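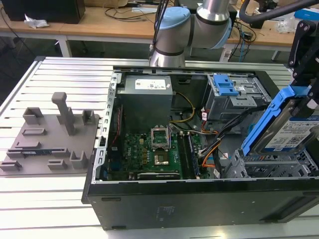

Where the equipment money stands

Sorcha, you asked for a short report before the February call, with the buying side first and the technical side second. I'll try to stick to that, but I'm going to run over in places because this quarter has gone well and I want you to hear it!

The desktop teardown cell is up on its bench and we are working with real computer towers on it every week. The arm, the gripper and the first printed fixture plate were all bought or made inside the Zaltedov grant. After the last invoice cleared we have $3,112 left in the equipment line, and I'd like to talk about how to spend it before anyone gets tempted by something shiny.

What we learned about grippers

We priced the gripper fingers as if one pair would cover every job. Hard drives are kind to us, especially the ones in plastic caddies, where there's a decent edge to hold. Cables are another matter. A drive bay has data and power leads running right across the way in, and the fingers we own are wide for that kind of space.

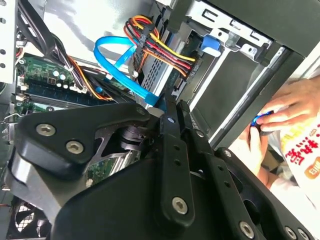

Black gripper over an open case, with the drive cage and its blue release tab behind.

So the first request is for narrower fingers. Nuvidlow quoted us for a set of 3 pairs, cut to fit the mount we already have, which means no new wrist hardware and no change to the controller. Lead time is 7 weeks. I would order these tomorrow if you said yes.

The second request is for fixture plates. We print them ourselves, so the cost is filament and hours, but the printer is shared with the Dobre project and we only get it on Wednesday. Buying time on an outside printer for a month would let us make plates for four more case sizes (the towers we get donated are all over the map, and I love that, but the plates have to keep up).

Parts we should stock

I left spares out of the original budget and that was my mistake. Please put in a small line for hex screws, finger pads and one spare cable for the arm. It's dull stuff and it's cheap, some $200 in all, and a missing screw can hold up an afternoon of work just as well as a missing motor.

What can wait

A second arm. I know it was in the year-two plan, and I still want it very much, but the teardown steps that need two hands are being done with a person at the bench for now and I'd like another quarter of notes before we pick a model. Wukport has offered to hold their price until summer, so waiting costs us nothing there. 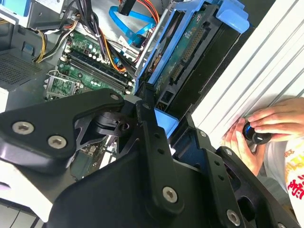 Idun Nordin read a draft of this and asked for one change: she would move the outside printing ahead of the fingers, on the grounds that new fingers are hard to test properly when only one size of tower sits still on the bench. She also wants the spares money kept separate so it doesn't get swallowed by shipping. I agree with her on the spares. On the order of the other two I could go either way, and if the budget allows both in the same month the question goes away.

For the call, then, I need a yes or no on the Nuvidlow fingers, a ceiling for outside printing, and your okay to push the second arm into the next period. The quotes are in the shared folder with the updated spending sheet.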